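4. 手持ちグリッパーの組み立てと動作確認

この章では、3章で印刷した部品を使って手持ちグリッパーを組み立て、卓上で最初の動作確認を行います。制御基板のケースは、先に閉じておいてください。

4.1 指リンクの組み立て

1. 左右のリンクを作業台に並べます。左用には裏面に「L」の刻印があります。
2. 関節の穴にピンを差し込みます。固いときは穴を軽くさらってください。金づちで打ち込むとリンクが割れます。
3. 指を手で開閉し、引っかかりがないことを確かめます。
4. 青いパッドを指先の内側に取り付けます。溝のある面を向かい合わせにします。

注記:パッドの予備は工房の棚、Salazarと書いた引き出しにあります。最後の一組を使った人は、Felicidad Lacsonに連絡してください。

4.2 開閉位置の登録

1. 設定ソフトTellicoを起動し、グリッパーをUSBで接続します。
2. トリガーを離し、指が開ききった状態で「開」を押します。
3. トリガーを最後まで握り、「閉」を押します。
4. 表示される値を記録します。工房の1号機では「開」が647、「閉」が7でした。再登録後の「開」は639で、この程度の差であれば問題ありません。

注意:登録中は指の間に手を入れないでください。

4.3 卓上での把持確認

1. 軽い容器を机の中央に置きます。食品用の透明容器で構いません。
2. グリッパーを上から近づけ、両方の指で容器を挟む位置に合わせます。容器が斜めのときは、手首を回して向きをそろえます。
3. トリガーをゆっくり握ります。容器がへこみ始めたら、そこで止めます。
4. 机から少し持ち上げ、ゆっくり戻します。

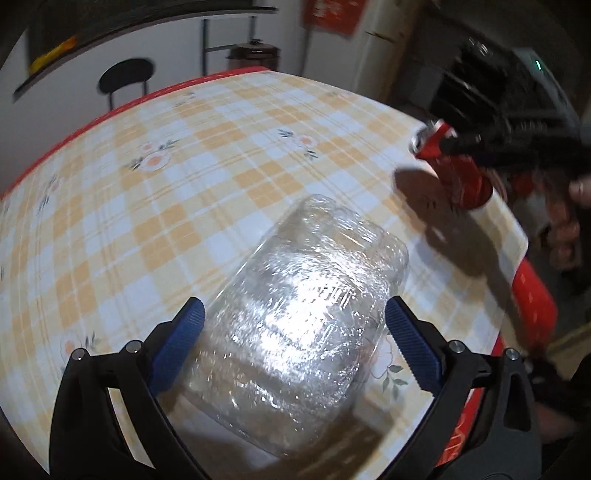 図4-1 透明容器の左右に指を合わせる

注記:透明な容器は照明を強く反射します。カメラの画像が白く飛ぶ場合は、机の位置を変えるか照明を弱めてください。

注意:二人で同じ机を使うときは、持ち上げる前に声をかけ、相手の手が離れていることを確認します。

片方の指だけが先に当たる場合は、4.2の手順1からやり直します。それでも直らなければ、ピンの緩みを点検してください。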